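Every February the heat in my apartment runs day and night, and every February my kitchen table starts to look like the back of my hands. It goes pale and thirsty along the edges first, then in the spot where I put my coffee, and then one morning I run my palm across it and it feels like a paper bag. So this month's long item is the one I keep promising and putting off, all about oiling a wooden tabletop, and I hope you'll put up with me, because I've been doing this to the same table since I was newly married and I have Opinions.

Let me start with the table I grew up around. My grandmother's kitchen had a table that sat six if you liked each other and five if you didn't, and she oiled it twice a year with whatever was in a brown bottle under the sink. No label on that bottle, ever. I asked her once what was in it and she said "oil," and that was the whole lesson. The table is with my cousin now, and it still has the dent from the time my uncle tried to crack a walnut with the bottom of a flashlight. I mention it so you'll know that a table can take a great deal of ignorance and be perfectly all right.

The first thing to find out is what you already have on there. Put a few drops of water on an out-of-the-way spot, go fold some laundry, and come back. If the drops are still sitting up round and proud, there's a film finish on your table (varnish, or lacquer, or one of the tough modern ones) and oil isn't going to get into it. It will just lie there being sticky, and you'll be cross with me. If the water has soaked in and left a darker patch, you have an oiled or bare top, and you're in the right place. The dark patch will dry out, don't fret. If it's somewhere in between, which mine was for years, then you likely have an old finish worn through in places, and you'll want to sand it back before you do anything else.
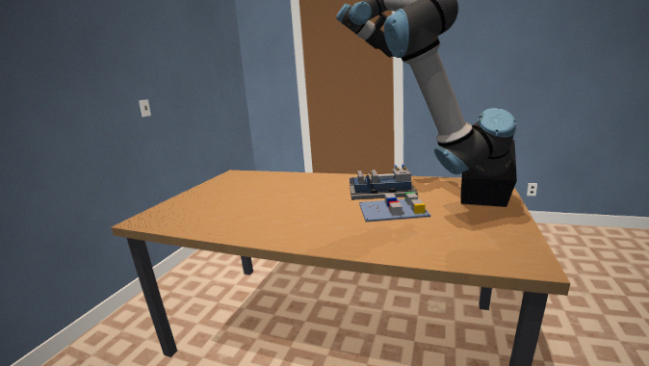

*Wooden tabletop, patterned tile, blue-gray walls.*

Now, about sanding. People are frightened of it and I understand that, I was too. I spent the better part of a winter reading about it when I could have just done it. Go by hand, with the paper wrapped around a block of cork or an old sponge, and always along the grain. Use a medium paper to take off the roughness and a finer one to make it pleasant. Wipe down between papers with a barely damp cloth, let that dry, and feel it again. Your hand is a much better judge than your eye. I close my eyes when I do it, and my husband thinks this is the funniest thing in the world, but he also likes to eat at a smooth table, so he keeps it mostly to himself.

You'll read in some places that you should keep going up and up through the grits, and Manolis Zervas, who many of you know from the lending shelf, once took a little side table all the way to 3,000 because he had the paper and it was raining. It was like glass! It also drank almost no oil and looked thirsty again by summer. For a table people eat at, I'd stop a good long way before that and leave the wood a bit of tooth.

What oil to buy is the question I get most, and I wish I had a grander answer. Look for a real drying oil, meaning one that hardens in the wood over time, such as tung or linseed, or one of the hardwax oils that has some wax blended in. Olive oil and the like never harden, and I've smelled a breadboard that proved it. Mineral oil is fine for a cutting board, but on a table it wears away so fast you'd be at it every other week. I've been using the Brovau hardwax for a while now and I like it, mostly because the lid comes off without a screwdriver. Before that I used plain tung and had no complaints except the waiting. 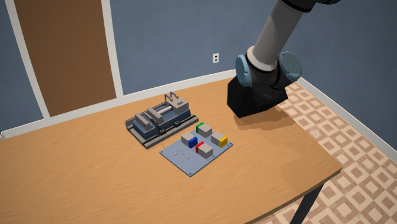
And the waiting is really the whole job, so plan around it. Pick a stretch when you can do without the table. We ate on the couch with trays for most of a week last time, and by the end I'd gotten rather fond of it. Open a window even if it's cold out. Pour a small puddle, much smaller than you think, and work it in with a lint-free rag, round and round at first and then long strokes with the grain. Let it sit as long as the can tells you to. Then take a clean rag and wipe off everything that will come off, and I do mean everything. The commonest mistake by a mile is leaving a nice generous shiny layer on top in the belief that it'll soak in overnight. It won't. It will turn to something like the side of a honey jar, and every newspaper you ever lay down will leave its headlines behind.

I put on 3 coats when the wood is freshly sanded and a single one when I'm just topping up. Do the underside too, at least once. Wood that's sealed on the top and bare on the bottom takes up damp unevenly, and that's how you end up with a table that rocks or a board that cups. My cousin never did the underside of Grandmother's, and you can roll a pea from one end to the other.

A word about the rags, and I'm going to be stern for a moment. Rags soaked with a drying oil can heat up all on their own when they're bunched up in a ball, and they can catch fire. Please don't toss them in the kitchen trash and go to bed. Spread them out flat outdoors, away from anything that burns, until they're stiff and dry, or put them in a metal can full of water with a tight lid, and ask your local waste people how they want them handed in. All right, stern part over.

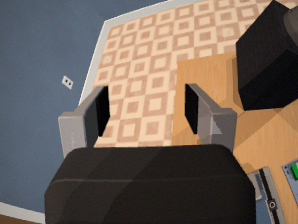 Mostafa Tahiri wrote in after last month's mention to say that I'm too hard on linseed, that his family used nothing else, and that the yellowing everybody grumbles about is the best part. He says an old linseed table under a lamp looks like toast. He also says that if you warm the can in a bowl of hot tap water first, the oil goes on thinner and you use less of it, and that he hasn't bought a new can in so long he's forgotten the price. I tried the warm-bowl trick on the back hall bench and I'm sold, so thank you, Mostafa, and I take back half of what I said. The toast I'll give you. On pale maple I still think it looks like an old piano key.

Antigoni Petridis asked about white rings, the ones left by a hot mug. On an oiled top you're in luck, they're usually shallow. Rub a dab of your oil over the ring with a soft cloth, leave it until the next day, and see. If it's still there, go over it lightly with fine paper and oil that patch again, feathering out past the edges so you don't get a halo. Black marks are another matter. Those usually come from iron and water together, say a damp cast-iron pan left overnight, and no amount of rubbing with oil will shift them. There are wood bleaches that will, but they need gloves and care and a proper read of the instructions, and you may well decide as I did that a fruit bowl covers it nicely.

She also asked if she could do all this with small children in the house, and I'd say yes, but do it the week they're at their grandparents'. I once had a perfect, full-length cat print in a second coat, toes and all, and that was only a cat.

As for everyday looking after, there's hardly anything to it. A wrung-out cloth, a drop of dish soap if supper was greasy, and then dry it straight away. Keep it off the radiator wall if you've got the room. Skip the spray polishes, which leave silicone behind and make trouble for any finish you want to put on later. If one end gets strong sun, turn the table around now and then so it fades evenly. I do ours when I change the clocks, or anyway I mean to.

If you'd like to try it before you commit your own furniture, the lending shelf has sanding blocks and part of a can of Brovau, and there's a box of offcuts by the door that you can practice on to your heart's content. Please sign things out in the green book. Write so we can read it, Nilton, dear. 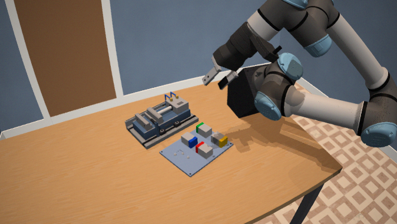 **Kalliopi Politis**

P.S. Two things I left out. If your table has leaves, oil them at the same time as the rest, even if they live in the closet and come out once a year, or you'll have a striped table at Thanksgiving. And do check the seams where the boards meet when the air is this dry. A thin gap in February often closes up by June without any help, so please don't go filling it with putty. I filled mine one year, and come the humid weather the wood swelled and pushed the putty up in a little ridge all down the middle, and I spent a whole evening scraping it out with a butter knife. Next month I'd like to do chair seats, the woven kind, so if yours is sagging or you've got a cane seat story, drop me a line or leave a note in the green book.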